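Re: [narnden-sewing] Scrunchies for the spring stall

On the elastic question, from this morning's message:

> I bought the 6 mm braided stuff and half of mine have gone
> slack before they were even finished. Is it the elastic or
> is it me? Also, do we need to wash the fabric first if it
> is going to end up as a hair tie anyway?

It's most likely the elastic. Braided gets narrower as it stretches and doesn't like being sewn through. Use knitted elastic in the same width, overlap the ends by a centimetre and zigzag across the join three times. Prulluseo in the arcade carries it on the roll, code 3627 in white and 671 in black. The white shows through pale cotton, so match it to your fabric.

Yes, wash first. The reds especially – I had a dark one bleed all over a pillowcase last winter, and that was a quality cotton. Warm wash, no softener, dry it on the line and press before cutting.

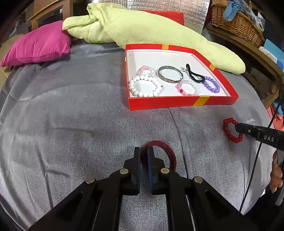 Dark red one, on the grey blanket.

For the strips, cut 600 mm by 90 mm if you want a full gather. The Irano pattern says 667 mm, but I find that too bulky once it's on a ponytail, and you get fewer out of a metre. If you're using the Mạch linen, go narrower again, as it has no give and the tube is a pain to turn. A big safety pin works better than the loop turner for that one.

Leave the opening on the seam side and close it by hand with a ladder stitch. Machine topstitching is quicker but leaves a flat spot.

Finished ones can go in the tub under the cutting table at the Narnden hall, sorted by colour please. Labels are still to come. I'd like everything in by the end of August so we can price them together.

Could whoever has the good pinking shears bring them back?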